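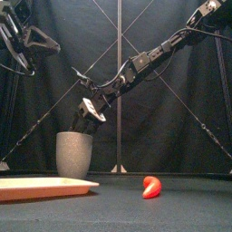 Figure 1. Table-clearing task, two-arm station. The right gripper is lowered into the mouth of the cup; the tray stands in front.

Skavard Household Tasks Program
Progress report to the Fellumier Fund
Submitted 12/06/2025

1. Purpose of the reporting period

The grant supports a single question: which routine kitchen chores can a pair of low-cost arms complete without a person stepping in? During this period work was limited to clearing a table of cups, trays and small loose items. Wiping and dish loading remain scheduled for the second half of the award.

2. Work completed

The station at the Prydderch site was in regular use throughout the period. The team logged 900 attempts against a target of 1,000. The shortfall of 100 reflects a delay in replacing worn servos and will be made up before the end of December.

An attempt is recorded as complete only when the item has been set down upright in its assigned place and released. Attempts in which an operator touched the item or paused the arm are recorded as assisted, whatever the final result.

3. Findings to date

Cups are handled with reasonable consistency when they stand clear of other items. Performance drops when a cup is close to a tray, as the arm must come down steeply and has little room to correct. Of the assisted attempts, 173 involved a cup that tipped or turned during the lift.

Small curved items are less reliable. The fingers tend to push them along the table before closing. Shallow trays call for both arms, and coordination between the two is slow. A person clears the same table in 25 seconds; the station has not yet approached that pace.

On present evidence, the arms cannot be recommended for unattended use in a home or a staff kitchen.

4. Budget and variance

Spending is within the approved total. Funds set aside for travel were moved to spare parts with the Fund's written consent.

5. Next period

The team will test softer finger pads supplied by Hemulow and repeat the cup trials with the same scoring rules. A decision on whether to begin the wiping task is requested from the Fund at the next review.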